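Ticket 611: Gaps between tracks on live albums
Product: Okum music server
Status: Open, waiting on vendor

Tuesday. Ripped the Plumincombe Festival box, four discs of live quintet. Okum puts a two-second hole in the applause between every track. The drummer's solo runs over three of them, so he now takes regular breaks.

Turned gapless playback on. It was already on. Turned it off and on again, which gave me the same gaps and a reboot.

Checked the tags. Okum had filed disc two under "Mondal," the label, and listed the bass player as the composer of 236 tracks in my library. He'd be pleased. Fixed those by hand — gaps still there.

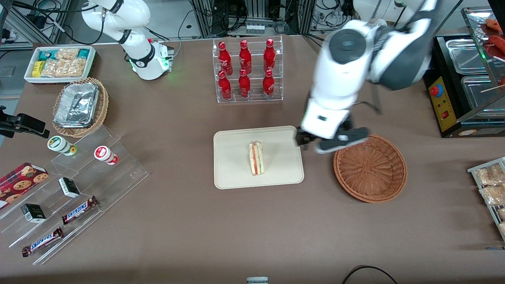 Counter with food and drinks, tray and wicker basket.

Re-ripped disc one as a single long file. No gaps, but no tracks either, and the ballad I want is somewhere past the bowed bass.

Vendor reply, 4:10 p.m.: crossfade overrides gapless in libraries of over 2,000 albums. Mine has 1,000. Turned crossfade off anyway. Gaps on disc one gone, discs two through four unchanged.

Sent logs. Playing the Brandance LP meanwhile.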